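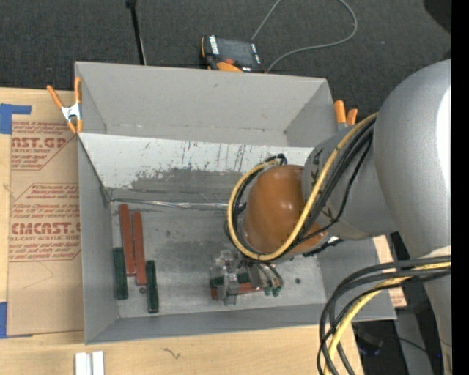
Nobuhle Mtshali replied that the repeat purchase rate on the Hirnum loyalty dashboard had dropped by half overnight, and asked whether the figure could be trusted before it went into the brand report.

Category: Loyalty & Retention / Reporting faults

Status: Resolved
Opened: 28 February 2026
Product: Avus survey connector, Mindberg reporting module

Symptom
Repeat purchase rate for the Ntuli own-label range shows 16 per cent. The previous export for the same quarter gave 32. Total members unchanged at 1,899. Satisfaction and value-for-money scores unaffected.

Checks
1. Reran the export with the cache cleared. Same result.
2. Compared member IDs in Avus and Mindberg. All present in both.
3. Looked at the brand preference question. Answers load correctly and match the raw survey file.
4. Looked at the purchase table. 900 rows carry the old range code, the rest carry the new one. The report treats the two codes as separate brands, so a customer who bought under the old code and again under the new one is recorded as two first-time buyers.

Cause
The range was renamed when the packaging changed. The new code was added to the product list but not linked to the old one. The link field is optional on the form and had been left blank.

Fix
Linked both codes under a single parent brand and rebuilt the quarter. The rate is back to 32 per cent. Switching figures for the range were wrong for the same reason and have been rebuilt as well.

Follow-up from customer
Asked whether the quality ratings needed rebuilding too. They do not. Ratings are held against the member and never read the range code.

Asked whether the alert threshold could be lowered from 400 affected members. Changed to 16 on the test account only. The live account stays at 400 until the May release, as the lower setting sends one email per member and cannot yet be grouped.

Notes for support
Any client renaming a range should fill in the parent brand field before the first sale under the new code. Rebuilding afterwards works but overwrites manual comments on the charts. Export the comments first.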